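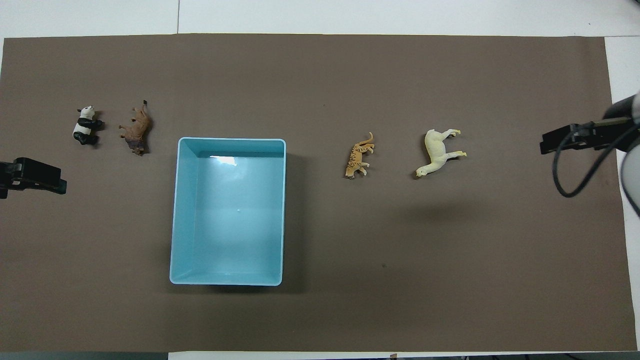
Section 4. Preparing a returned toy kit for the lending shelf

Every kit issued by the Benside toy library carries a four-digit kit number on its tag and on its record card. Check both before opening the kit. Inspection is done on a covered table: spread brown kraft paper over the white tabletop, leaving only narrow strips showing, and set the open blue bin on it with the small animals beside it. Replace the paper when it is torn or marked. Kits sent over from Marbridge use older tags with three digits; enter these with a leading zero (355 becomes 0355).

4.1 Checking in

1. Open the record card and select Returned.
2. Enter the kit number. If the system shows "No match," see 4.3.
3. Compare the contents with the printed list. Figurines are listed by animal, not by color.
4. Set aside any piece with a crack, a sharp edge or a loose part.
5. Wipe hard plastic pieces with a cloth dampened in mild soap solution. Do not soak hollow figurines.
6. Allow all pieces to air dry before packing.

CAUTION: Do not use bleach on painted pieces. Do not place bins in a dishwasher.

7. Return the animals to the bin and check them against the list a second time.

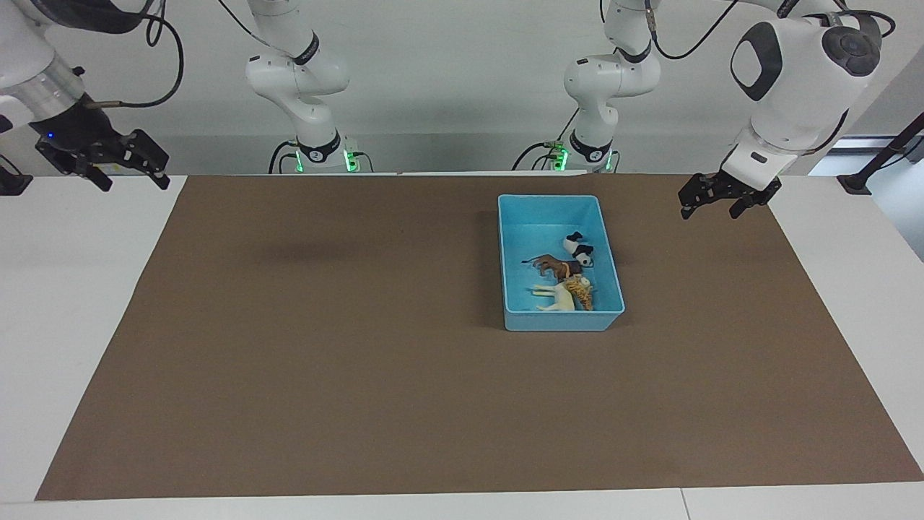

8. Close the record and select Ready. The kit appears in the catalog overnight.

Note: A kit with one missing piece may be lent if the piece is recorded under Known Gaps. A kit with 2 or more missing pieces must be held.

4.2 Labels

Use Hamann labels only. Other stock curls in the tag sleeve. Print at full size with scaling turned off. Labels printed before August have no barcode and must be replaced at the next return.

4.3 Number not found

Kits 1569 and 1886 were merged into other kits and their numbers are closed. If either number appears on a tag, remove the tag and send the kit to Kieran Hennessy at the Temedville branch. For all other numbers, search by kit name, correct the card and repeat step 2.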